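Zurkia Lottery Retailer Terminal: Operating Guide

Section 4. Validating Tickets and Handling Prize Claims

4.1 Scope of this section

This section applies to all retailers who operate a Zurkia terminal, whether at a staffed counter or at a Kemia self-service stand. It covers the validation of draw tickets, payment of prizes at the counter, and referral of larger prizes to the claims center in Putach. Instant tickets are covered in Section 5.

Only an operator who holds a current sign-on code may validate tickets. Sign-on codes are personal and may not be shared between employees, even during a single shift.

4.2 Before the first validation of the day

1. Switch on the terminal and wait until the Ready light is steady. A flashing light means the terminal is still receiving results from the central system.

2. Sign on with your operator code. After three failed attempts the terminal locks, and the store manager must release it from the Manager menu.

3. Select Reports, then Last Draw. Compare the draw date on the report with the date on the customer display. If the two dates differ, do not validate any ticket until the terminal has been restarted.

4. Load the receipt printer and print a test slip. The terminal number must be readable in full at the top of the slip.
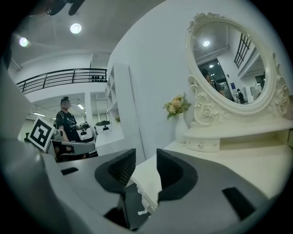

5. Check that the customer display faces the public side of the counter. Customers are entitled to see the result of every validation at the same time as the operator.

Note: If results have not arrived by opening time, the terminal may still be used to sell tickets. The Validate key remains gray until the results file is complete.

4.3 Validating a draw ticket

1. Ask the customer to sign the back of the ticket before handing it over. An unsigned ticket may be claimed by any person who holds it.

2. Press Validate. Place the ticket in the reader with the bar code facing down.

3. Wait for the tone. One short tone means that the ticket has been read. Two tones mean that the bar code could not be read and the ticket should be tried again.

4. If the ticket cannot be read after a second attempt, enter the serial number by hand. The serial number is printed under the bar code. Leave out the dashes.

5. Read the message on the operator screen and follow the instruction in 4.4.

6. Return the ticket and the printed validation slip to the customer in every case, including when the ticket has not won. The only exception is a ticket that has been paid in full at the counter.

Caution: Do not keep, discard or set aside a customer's ticket at the customer's request. If a customer leaves a ticket behind, place it in the Found Tickets envelope and record the serial number in the retailer log. 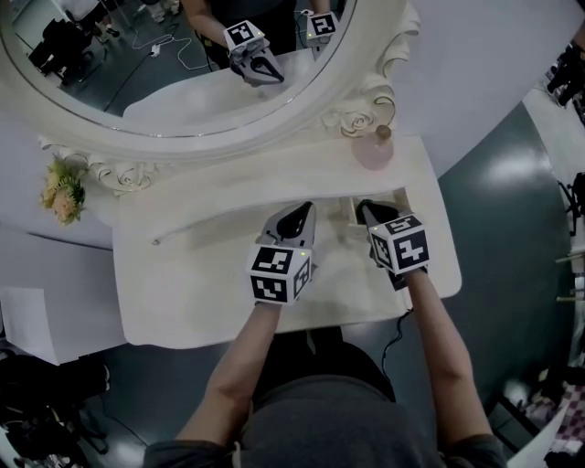 Figure 4-2. Two hand-held grippers over a white vanity table.

4.4 Screen messages

NOT A WINNER. The ticket has no prize for any draw completed so far. Return the ticket and slip.

DRAWS REMAINING. The ticket is a multi-draw ticket and is still active. If a prize has been won in an earlier draw, the terminal will offer to pay it and will print an exchange ticket for the remaining draws. Give the exchange ticket to the customer with the prize.

PAY AT COUNTER. The prize is $510 or less. Pay it from the till and press Confirm Paid. Do not press this key before the customer has received the money.

CLAIM FORM REQUIRED. The prize is more than $510. Do not pay any part of it. Continue with 4.5.

PREVIOUSLY PAID. The prize has already been claimed. If the customer disputes the message, print a ticket history and call the retailer line. Do not attempt a second validation.

CALL CENTRAL. Hold the transaction open and call the retailer line, choosing option 2. Have the terminal number and the ticket serial number ready.

4.5 Prizes that require a claim form

1. Inform the customer quietly that the prize must be claimed through Putach. Do not announce the amount aloud.

2. Press Print Claim. The terminal prints two copies of the claim receipt. One is for the customer, and the other is stored with the retailer's daily papers.

3. Give the customer Form 1379 and a claim envelope. The customer must complete the form personally. Retail staff may explain a question on the form but may not write on it.

4. Remind the customer to keep a copy of both sides of the ticket.

5. Claims may be delivered in person or sent by registered mail. A claim must reach Putach within 187 days of the draw date. For multi-draw tickets, the period is measured from the draw in which the prize was won.

Note: Where a ticket is held by a group, each member must be listed on the group sheet attached to Form 1379. A group sheet has room for 20 names. Larger groups should attach a second sheet and number the pages.

Note: Puma Bonus prizes are paid separately from the main draw. A ticket may show PAY AT COUNTER for the main draw and CLAIM FORM REQUIRED for the bonus. Complete the counter payment first.

4.6 End-of-day steps

1. Print the Paid Prizes report and compare the total with the confirmed payments in the till.

2. Attach the retailer copies of all claim receipts to the report.
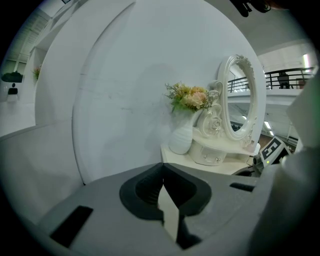
3. Enter any found tickets in the retailer log and have the entry initialed by the manager on duty.

4. Sign off. The terminal should be left switched on overnight so that results can be received.

Caution: Differences between the report and the till must be reported before the next sign-on. A payment confirmed in error cannot be reversed at the terminal.

The counter limit and claim period stated in this section apply to draws held from Fri 26 June. For earlier draws, follow the April edition of this guide.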